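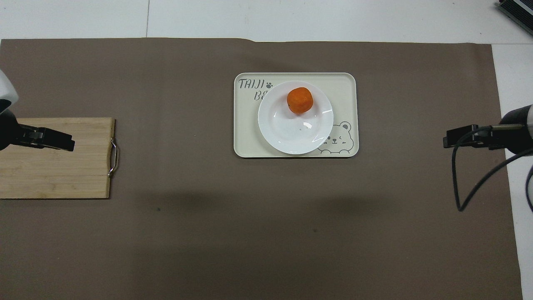
Protecting the Work Surface: Mats, Boards and Trays

Home | Kitchen Care | Laundry | Workshop | Storage | Contact

This site uses cookies to remember your preferences. By continuing to browse, you accept their use. Accept | Manage settings

The following guidance is issued by the Household Advice Office of the Cullari Residents' Association. It applies to the shared kitchens in the Lastau and Berchtold buildings and may be adopted by residents in their own apartments. It replaces the page on countertop care published before the kitchens were refitted in July.

1. Covering the surface

A large mat should be laid down before food is prepared on a white or light-colored surface. Stains from tea, turmeric, beet juice and citrus peel are far easier to remove from a mat than from a pale worktop or from the seams between panels. A plain, matte mat in a mid-brown or taupe is recommended. It does not glare under overhead lighting, and crumbs and seeds can be seen on it without difficulty.

The mat should lie flat. Where an edge has begun to ripple, the mat may be rolled in the opposite direction overnight and laid out again in the morning. Mats should not be folded for storage. A fold that has been left for several weeks will seldom come out, and a glass placed on it may tip.

A margin of bare surface should be left at the back. Residents are asked to wipe this strip each time the mat is lifted, paying attention to any seam. A soft toothbrush with a little dish soap is suitable for seams. Wire brushes and scouring powder are not.

2. Bamboo cutting boards

Bamboo boards are made of narrow strips bonded together, and the strips will part if the board is soaked. The board should be washed by hand in warm water, rinsed, dried at once with a cloth and stood on its edge until the next use. It should not go into the dishwasher.

Both faces should be washed even when only one has been used. Wetting a single face causes the board to cup, and a cupped board rocks under the knife.

Food-grade mineral oil may be applied once a month, or sooner if the surface looks pale and feels rough. The oil should be left on for several hours and the excess wiped away. Cooking oils are unsuitable, as they turn sticky and eventually smell.

Many boards are fitted with a metal handle fixed at two points. Water collects around these fixings. They should be dried with the corner of a towel and checked from time to time for movement. A loose handle should be tightened before the board is carried again. When the board is in use, the handle is best turned to the side, where it will not catch a sleeve or an apron string.

A cutting board set directly on a smooth mat may slide. A damp dishcloth, wrung out well and spread beneath the board, will normally hold it. The cloth should be removed when work is finished.

3. Small trays

A small tray with a raised rim is useful for anything likely to drip or roll. It may be used for a plate of fruit, for a teapot, or for the bottle of cooking oil that would otherwise leave a ring. Rounded corners are preferable, as they are easily wiped out.

Trays with printed lettering or drawings require some care. The print may wear if it is rubbed with an abrasive pad, and on many trays the first signs appear where a plate is habitually set down. A soft sponge should be used. Plates with a rough, unglazed foot should be placed on a napkin. Lemon juice or vinegar left standing on a printed surface may dull it and should be wiped up promptly.

Cream-colored trays show tea stains readily. A paste of baking soda and water, applied with a fingertip and rinsed after two minutes, will remove most of them. The paste should first be tried on the underside.

4. Serving and keeping citrus

Mandarins and tangerines should be rinsed and dried before they are placed on a plate, including when they are to be peeled. A plate with a shallow well will keep a single fruit from rolling and will hold the peel afterward.

Fruit intended for the same day may be left out at room temperature. The remainder keeps longer in the refrigerator drawer, unwashed, in a bag left open at the top. The drawer should be looked over regularly, and any soft fruit should be taken out at once before mold spreads to its neighbors.

Peel should go directly into the food waste bin. The oil in it can mark some finishes when left lying overnight.

5. Arrangement for right-handed and left-handed users

The board and the tray should be placed side by side, with a clear space between them. A right-handed person will generally find it easier to have finished food on the left. A left-handed person may reverse this. In the shared kitchens, items should be returned to their shelf after use, whichever arrangement was adopted.

6. Clearing and cleaning the mat

Loose crumbs should be shaken into the sink or bin. The mat is then wiped with a cloth and mild soap, working from the back edge to the front, and wiped a second time with clean water. Both sides should be dry before the mat is laid down again. Moisture trapped underneath can leave a musty odor and, in time, a mark on the surface.

For greasy spots, 2 teaspoons of washing soda dissolved in 1,000 milliliters of warm water may be used. Gloves should be worn. This solution must not be used on bamboo or on aluminum.

Replacement mats for the shared kitchens are held at the Eno Street office, Room 111. Requests should state the building and the kitchen. Questions concerning this page may be addressed to Kumaresan Ramasamy, Household Advice Office, extension 640.

Related pages: Caring for Wooden Spoons | Descaling a Kettle | Refrigerator Drawers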